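Jaletti Releases Version 3 of Nondeo Software for Handling Clothes and Bedding

10/3/26

Jaletti today released version 3 of Nondeo, its software for planning and controlling how robots pick up, spread and fold cloth. The release is available to all current license holders and can be downloaded from the customer portal.

Nondeo takes in camera images from the wrist of the arm, estimates where the edges and folds of a garment are, and chooses a grasp point. Earlier versions did this once, before the gripper closed. Version 3 keeps updating the estimate while the garment is in the air and can change the planned motion partway through.

The update also changes how the software handles dark clothing. Black fabric shows few highlights, and folds close to each other are easy to read as one surface. The perception module in version 3 was retrained on 2000 new recordings made with hand-held grippers in furnished homes, on beds, sofas and tables. Lighting was left as it was in each home.
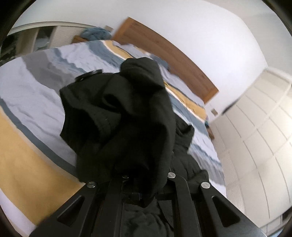 Wide-angle lens correction is now part of the main package. It was previously sold as an add-on called Kekau, and customers who bought the add-on will have the cost credited at their next renewal. Kekau settings files will load in version 3 without conversion. The separate Kekau installer will be withdrawn at the end of the year.

Other changes in this release:

The planner now runs at 60 updates per second on the recommended hardware.
Grasp labels can be edited in the timeline view, and edits are saved with the name of the person who made them.
Recordings can be trimmed before upload.
The two-arm mode, in testing with selected customers through September, is now open to everyone. It supports 2 arms from the same maker; mixed pairs are not supported yet.
The log viewer no longer closes when a recording has missing frames.

Baptiste, which runs a laundry and linen service and has used Nondeo since its first version, tested the release before launch. Its feedback led to a change in the stop behavior: when the software loses track of a garment, the arm now holds its position and waits for the operator. In version 2 it opened the gripper.

Version 3 needs a new calibration of each camera before first use. The steps are in the upgrade guide. Projects saved in version 2 will open normally, but projects saved in version 3 cannot be opened in older versions. Jaletti will continue to provide security fixes for version 2 for 12 months.

Pricing is unchanged. Schools and university labs can apply for a reduced rate through the Jaletti website.

About Jaletti
Jaletti develops perception and planning software for robots that work with soft materials. Nondeo is its main product.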